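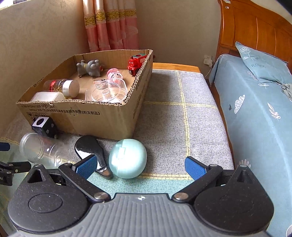 Lesezeit: 3 Minuten

Bestov stellt Versandverpackungen auf einteilige Wellpappe um

Driltach, 9/6/18. Der Verpackungshersteller Bestov nimmt am Standort Driltach eine neue Stanz- und Faltlinie für flache Versandkartons in Betrieb. Die Linie mit der Bezeichnung Stirix verarbeitet ein- und zweiwellige Wellpappe zu einteiligen Zuschnitten, die ohne Klebeband aufgerichtet werden. Der Probebetrieb wurde im Juni abgeschlossen, die Abnahme durch den Anlagenbauer ist erfolgt.

Im Mittelpunkt der Umstellung stehen Kartons mit geringer Seitenhöhe und großer Grundfläche. Dieses Format wird von Versendern nachgefragt, die mehrere kleine Artikel nebeneinander statt übereinander verpacken, etwa Ersatzteile, Haushaltswaren oder Schreibbedarf. Bislang fertigte Bestov solche Kartons aus Boden und separatem Deckel. Die beiden Teile wurden in getrennten Arbeitsgängen gestanzt und auf getrennten Paletten ausgeliefert. Beim einteiligen Zuschnitt ist der Deckel über eine Rilllinie mit der Rückwand verbunden und wird vorn mit 2 Einstecklaschen verschlossen.

Technische Auslegung

Die Linie besteht aus Bogenanleger, Flexodruckwerk, Flachbettstanze, Ausbrechstation und Bündelpresse. Das Druckwerk ist einfarbig ausgeführt und arbeitet mit wasserbasierter Farbe. Die Stanzwerkzeuge sind in Schnellspannrahmen gefasst. Ein Formatwechsel dauert damit 6 Minuten, sofern die Wellenart beibehalten wird. Wird zwischen ein- und zweiwelliger Pappe gewechselt, müssen zusätzlich die Rillmatrizen getauscht und der Stanzdruck neu eingestellt werden.

Verarbeitet werden die Wellenarten B, E und die Kombination EB. Die Außendecke besteht wahlweise aus Kraftliner oder Testliner, die Innendecke durchgehend aus Recyclingfasern. Die Laufrichtung der Welle liegt bei allen Standardformaten quer zur Längsseite des Kartons. Bei der Stapelung auf Palette sollen die Kartons mit den Ecken bündig übereinanderstehen; ein Versatz verringert die Stapelstauchfestigkeit deutlich.

Das Sortiment umfasst zum Start 159 Formate. Sie sind nach Innenmaß geordnet und in 3 Höhenklassen eingeteilt. Sonderformate sind möglich, wenn der Zuschnitt die Bogenbreite der Linie nicht überschreitet. Für Sonderformate wird ein eigenes Stanzwerkzeug angefertigt, das im Besitz des Auftraggebers verbleibt und bei Bestov eingelagert werden kann.

Prüfung und Kennzeichnung

Aus jeder Fertigungscharge werden Muster entnommen und klimatisiert gelagert. Geprüft werden Kantenstauchwiderstand, Berstfestigkeit und die Maßhaltigkeit der Rillungen. Die Ergebnisse werden der Chargennummer zugeordnet, die auf der Bodenklappe aufgedruckt ist. Kunden erhalten die Prüfwerte auf Anforderung als Tabelle.

Einlagen der Reihe Nông

Parallel zur neuen Linie wird die Einlagenreihe Nông ausgeliefert. Es handelt sich um Gefache und Stege aus E-Welle, die in die flachen Kartons eingesteckt werden und kleinere Artikel in Position halten. Die Einlagen werden flachliegend geliefert und sind auf die Höhenklassen der Kartons abgestimmt. Karton und Einlage bestehen aus demselben Werkstoff und können gemeinsam über die Altpapiersammlung entsorgt werden.

Lieferung und Übergangsregelung

Bestellungen für die einteiligen Formate werden ab sofort angenommen. Die Mindestmenge entspricht einer Palette je Format, Mischpaletten sind innerhalb einer Höhenklasse zulässig. Laufende Rahmenverträge über zweiteilige Kartons werden unverändert erfüllt. Nach Vertragsende bietet Bestov den Wechsel auf das jeweils maßgleiche einteilige Format an. Restbestände der zweiteiligen Ausführung werden nicht nachproduziert.

Maßblätter, Palettierpläne und Musterzuschnitte können beim Vertrieb in Driltach angefordert werden. Musterzuschnitte werden unbedruckt versandt.

Pressekontakt
Bestov, Unternehmenskommunikation, Driltach
Abdruck honorarfrei, Belegexemplar erbeten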